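March 2025
Notebook, lead follow-up tests (Wendaleck list)

Continued from the last entry. Afonso asked me to write down what we changed in the mailing, so here I put it before I forget.

The owner list from Zirnar came with 2,291 rows. After removing the doubles and the addresses without a postal code we kept 1,000 for the first letter. I sorted them by year of purchase, oldest first. Afonso prefers to sort by unpaid tax, but the tax column has many holes and I don't trust it yet.

Letter A is the old one, one page, with our phone number at the bottom. Letter B is shorter and asks only one question: would you consider an offer this year? 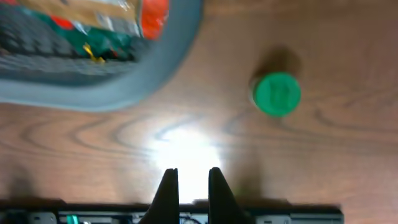
Until now 16 calls came back, and eight of them were from letter B owners. So no difference that I can see. I expected B to be stronger -- maybe the sample is too small, maybe the owners don't read past the first line in any case. I leave both running.

One problem with the call sheet: Ilídio Matos writes "interested" when the person only wanted to know how we got the address. Afonso writes "interested" only when there is a price. We must agree on one meaning. My proposal is three words: curious, open, priced. To discuss with both.

The duplex on Rocha: the owner wants to sell but has a tenant with a lease until September. I calculated with the present rent and the repairs from Bivton's estimate. It works only if the roof can wait. Ask for the roof to be quoted separately.
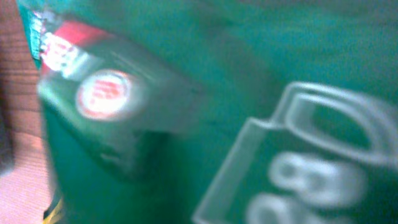
Dark gray package against the green, blurred.

To do:
- change the call sheet headings
- send Afonso the rows with no tax data
- call the Rocha owner again, ask for a copy of the lease
- don't order more envelopes before the second letter is decided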